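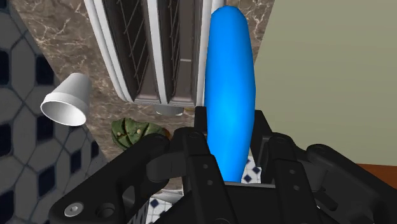

3 min read

Akeo Countdown Socket Timer
Kitchen & Utility > Sockets and Timers > Akeo

Price: £59 including VAT
Supplied by: Tukthorpe Electrical, Ovstead
Page last updated: 1 Aug 2019

The Akeo is a countdown timer that replaces a standard single switched socket on a kitchen wall. Turn the dial, and the socket is live for the time you have set. When the dial gets back to zero the power goes off and stays off until somebody turns it again.

It is meant for small appliances that get left on by mistake: sandwich toasters, slow-boiling kettles, hotplates in shared kitchens, glue guns and irons in the utility room. Most of ours go to landlords, village halls and sheltered housing schemes. We have sold 3,040 of them since we took the range on, nearly all the white version.

How it works

The dial is mechanical and needs no battery. There are two versions, one that runs for up to 20 minutes and one that runs for up to 40. They look the same apart from the markings on the dial, so please check the label on the box before fitting. You can turn the dial back by hand to switch off early, or forward again to add time.

There is a faint tick while it is running. Some people like this as a reminder. If the socket is in a bedsit or a studio flat, ask to hear one at the trade counter first.

A neon shows when the socket is live. On older stock the neon was at the bottom of the plate and was hard to see behind a large plug, so it is now at the top.

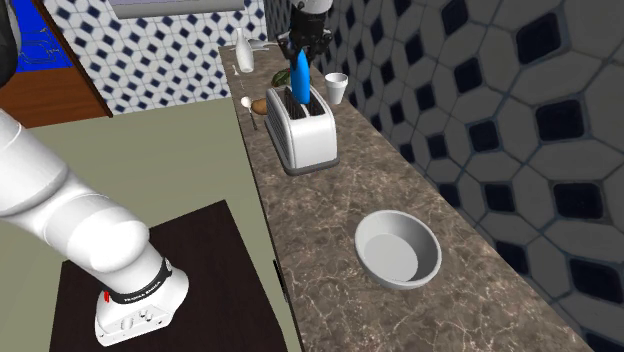 Toaster on a kitchen worktop.

Where to fit it

Put it above the worktop, within easy reach and well clear of the sink and hob. Anjana Miah on our trade counter suggests marking out the position with the appliances in place, as a bread bin or a row of jars can end up in front of the dial. The plate is deeper than an ordinary socket front and needs a 35 mm back box. A shallow box will leave it standing proud of the tiles.

Do not use it for fridges, freezers, boilers, alarms or anything else that has to stay on. It should not be used with an extension lead either.

Fitting must be done by a competent person with the circuit isolated. The wiring diagram is printed inside the lid of the box, and a larger copy is available on request. If you are replacing a Liem timer, note that the live and load terminals are the other way round.

In the box

Timer plate with dial, white or brushed steel
Two fixing screws
Spare dial knob
Wiring diagram and user card

Back box not included.

Cleaning

Wipe with a damp cloth, wrung out well, and dry it straight away. The knob pulls off if grease has built up behind it - switch off at the consumer unit first. Avoid cream cleaners on the brushed steel plate.

Comments from customers

"Fitted in the shared kitchen on both floors. The tenants grumbled for a week and then got used to it. I would have liked a 30-minute version." - Odair Fagundes

"Good solid dial that my mother can turn with stiff hands. The markings could be bigger." - Sioned Bellis

Ordering

White plates are normally in stock at Ovstead and can be collected the same day. Brushed steel is made to order, with the next batch due in November. For orders of ten or more, speak to Shafiq Siddiqui in trade sales. Spare knobs are sold separately, and Prasanna Barua in the parts department can match them to older plates if you bring the old one in.

Unused timers can be returned within 28 days in the original box. We cannot take back a plate once it has been wired in, unless it is faulty.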